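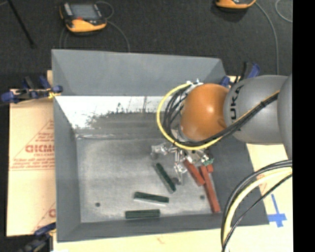 I have been trying to get rid of things since March, and I'm here to report that I have gotten rid of almost none of them. My grandmother's hall closet was the start of it. She left me the apartment on Tremau Street with everything still inside, and for weeks I'd open that closet door, look up at the shelves, and close it again. I grew up in a house where you kept the box the toaster came in. You kept the toaster too, after it died, in case somebody learned to fix toasters. So when I look at a big gray bin with scuffs all over the floor of it and only a few blocks lying at the bottom, what I feel is envy. Look at all that room!

My first move was to read up, which is how I put off most things in life. I bought a book on clearing out (yes, I bought an object to help me own fewer objects) and it told me to begin with socks. Socks were easy. Socks made me cocky. By the end of that evening I had a bag by the door and big plans for the kitchen.

The kitchen is where I met the jars. My grandmother saved every glass jar that ever came into her home, washed, label soaked off, lid screwed back on. I counted 200 before I had to sit down. They were under the sink, behind the flour, on top of the cabinets in a double row, and there was one inside another one, which I still think about. Who was she expecting? How much jam?

I called Puda, the secondhand place over by the bus depot, and asked if they wanted jars. The woman laughed, kindly, and said they had a back room I was welcome to come and look at. I went. I took pictures of it. Then I bought a lamp for $5 and carried it home on the bus, and I've told my family it was already in the apartment.

The funny thing is how differently people talk about this stuff depending on their age. My friends want it gone by the weekend. My mother wants it gone too, as long as it's gone to her garage. And my neighbor across the landing, who knew my grandmother for decades, came over with coffee cake and spent the whole afternoon picking things up and telling me where they'd come from. The blue tablecloth was a wedding present. The chipped platter came from Lukov's, the department store that used to be on the corner, and it was the good platter, did I know that? I did not. I had it in the donate pile. It's on my wall now.

I did find a home for the jars in the end, or most of them. A community kitchen called Rodrigues House makes pickles every summer and said they'd take up to 800 if I had them, so I dragged mine over in a borrowed grocery cart that made a terrible noise the whole way. I kept six. Okay, nine – they're nice ones, with the wide mouths.

The hall closet is still full. I open it most mornings now and take out one thing, and some mornings I even manage not to put it back. Yesterday it was a tin of buttons. I've sorted them by color and I'm keeping the tin.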